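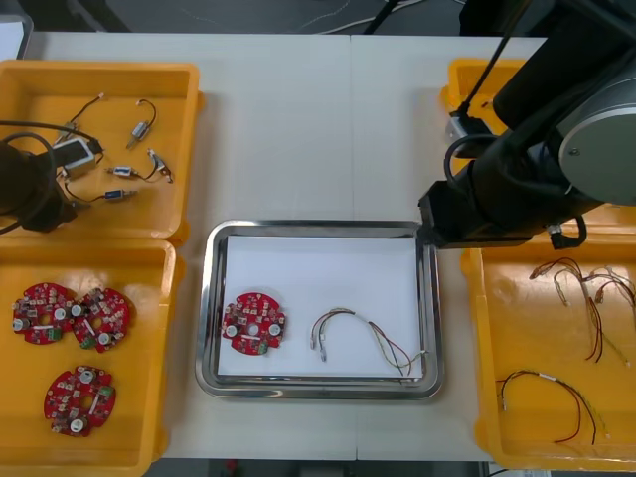 Sort by what a part does and you'll be arguing until supper, Roscoe Holloway told us on the first afternoon, so sort by what it looks like and let the arguing come later. We wrote that on the inside cover of the notebook, and it more or less became our method.

Projects > Student Reports > Small Parts

What Goes With What: Sorting the Flillolden Parts

2019-02-16 | By the Siregar Student Group

Print this report | E-mail this report

Our project began with a donation of 149 small electrical parts, which had come to the school shop in June in one big carton marked Flillolden and had stayed in that carton ever since. We were asked to sort them, work out what kinds of parts they were, and leave behind a set of labels that next year's class could follow without having to ask us. None of us had done much with electrical parts before (two of us had wired a lamp, and were very proud of it), so we started at the beginning and asked a great many questions.

The round red circuit boards were everybody's favorites. They have a scalloped edge and a hole in the center, and they look a little like cookies, so of course they were called the cookies from then on, even in the notebook. They were also the easiest to sort. A board with a rim like that doesn't get mixed up with anything else, and we learned to hold them by the edges and keep our fingers away from the little components standing up on the face.

The parts with wires attached were another story. A connector on a short lead will catch on its neighbor the moment you set it down, and pulling makes it worse. Our first try at separating them took a full 60 minutes and left us with one very large knot and some hurt feelings! What worked in the end was lifting each part by its connector or its body, never by the wire, and letting the others slide off in their own time.

We gave the twisted blue-and-white harnesses a heading of their own, and I am glad we did, for they took more patience than everything else put together. Two strands wound around each other will hold a bend, and they like to close up into loops, and the loops like to find other loops.

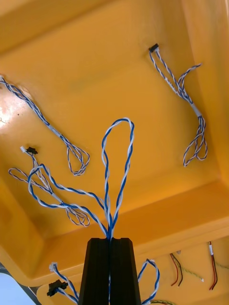
After that first knot we agreed on a rule for the harnesses: find the connector end, follow the twist with your fingers as far as it goes, and only then move anything. It is slow, and I'll admit I grumbled about it, but we stopped making new tangles almost at once. The 14 harnesses we measured were tied with a bit of soft string and given a paper tag with the length written on it in pencil — pencil, so that it could be fixed when we measured wrong, as we did twice.

Solenoids came last. A solenoid is a coil of wire with a metal plunger through it, and when current goes through the coil the plunger is pulled along. A spring brings it back again. We had been filing them under "motors" until we read the chapter in the Enarum handbook, and then we had to go back and redo a whole page of the list. I liked these parts best of all, cookies or no cookies, as you can tell how one works just by looking at it for a while.

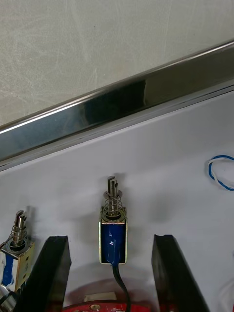

Figure 3. Solenoid with blue coil, return spring and slotted plunger tip.

We printed 100 labels, which was too many, and the spare ones are in an envelope at the back of the notebook. Each label has a plain name and one line on how to pick the part up. If we had another term we would add a drawing to each one, and we would split the connectors by color as well as size, as the small white ones and the small blue ones still share a heading and really shouldn't. The full list has been copied out for the Loltenano shop, where a second class plans to try the same sorting with parts of their own, and we have asked them to write and tell us which of our headings they change.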